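Gripper pads wearing at the top edge - how often do you change?

dkeogh
We run a two-arm cell for cable packing, coiled cables into an open plastic container. The foam pads on the green fingers get fuzzy at the top. I change them after 60 hours.

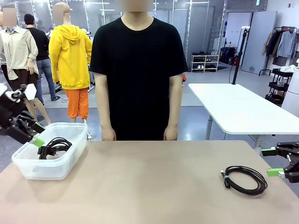

With thin cable I see more slipping when the foam is old, so I prefer to change early. Is 60 too careful?

senan_n
Too careful, I think. We go to 3,260 cycles and look only at the glue.

dkeogh
I don't agree. Our glue was still good and the foam was already rough on top. In October I lost a whole morning to this. 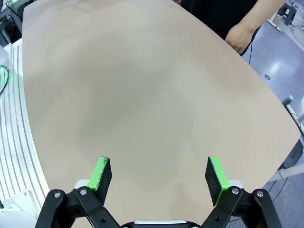
Mairéad Tully: check the finger angle before you buy more foam. If the fingers lean inward, the top edge takes all the load.

senan_n
OK, that I did not think of. But 60 hours is still short.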